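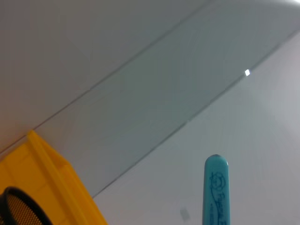

The Quiet Return of Limewash

In Kukstead the paint shop closes for lunch, and if you arrive at the wrong time you have to wait on the bench outside with everybody else. I arrived at the wrong time. Two people on the bench were arguing in a friendly way about whether a north room should be painted cold or warm. One of them had already painted her kitchen three times this year, and she was there to buy a fourth white.

I came to this subject because of my own apartment. When I moved to this country I was surprised that the landlord offered me "white" as if it was one thing. In the language I grew up with we also have one word for it, but my grandmother, who whitewashed her house every spring, had many small names for the different results. There was the white of the first coat, which is gray and makes you lose hope, and the white of the third coat, which she called finished even when it was still a little patchy.

Limewash is an old material. Limestone is burned, then put in water, then left alone for a long time until it becomes a thick putty. You thin the putty with water and brush it on the wall. It goes on almost transparent and becomes lighter during the next hours and days, as it takes carbon dioxide from the air and turns again into a kind of stone. For a person who is used to modern paint this is difficult. You must trust a wall that looks bad in the evening.

Azevedo, the workshop behind the Kukstead shop, has made lime putty for 20 years. The pits are in the yard under wooden lids, and the oldest putty is kept for plaster work. They sold 574 tubs in their best year before the present fashion began. Last year the number was 1,355, and the waiting list in spring was so long that they stopped answering the telephone in the mornings.

I asked in the shop what kind of customer is buying it now. Mostly people with old houses, they told me, where the walls are thick and have no damp barrier. A plastic paint on such a wall keeps the moisture inside, and after some winters it comes off in sheets. Lime lets the wall breathe, as they say, although a wall of course does not breathe. The water vapor can pass through it, and that is enough.

But there are also people with new apartments, and for them the work is less simple. Gypsum board does not hold limewash well. It needs a mineral primer, and the joints between the boards must be filled very carefully, as the wash hides nothing. The shop tries to send these customers home with a sample pot first. Some come back for the big tub, and some come back for ordinary paint and are a little embarrassed.

From Kukstead I took the bus to Belley, a village where the main street was whitewashed every year until the older residents could no longer climb the ladders. Two years ago the village started again. Each household receives a bucket and does its own front, and the paper at the town office says the lime for the entire street cost 1,748 dollars, brushes included. The result is not even. One house is almost blue next to its neighbor, because the owner likes to add a spoon of laundry blue as her mother did. Another is yellowish from the sand under it. I walked up and down the street twice and I liked it more the second time, when the sun was lower.

They paint in November there, which is late. Strong sun dries the wash too fast and it becomes powder that comes off on your sleeve. Frost is also bad. So they wait for a gray week with mild nights - and in Belley this is a thing people can discuss for a very long time.

At Ullier, a small guesthouse at the end of the same street, I slept in a room with five coats on the walls. The owner advised me not to lean on them in a dark jacket. She does one thin coat every second autumn and does not wash the walls between. When a guest makes a mark, she touches it with a brush, and the spot is visible for a month and then it is gone.

If you want to try it, begin with a small room, maybe a pantry. Wear glasses and gloves, lime burns the eyes and dries the skin badly. Wet the wall before each coat, use a wide brush with long hair, and brush in all directions. Leave a day between coats. Keep the mix thin like milk, also when your hand wants to make it thicker.

My own hallway has now three coats. The landlord came to read the meter and asked when I was going to paint it.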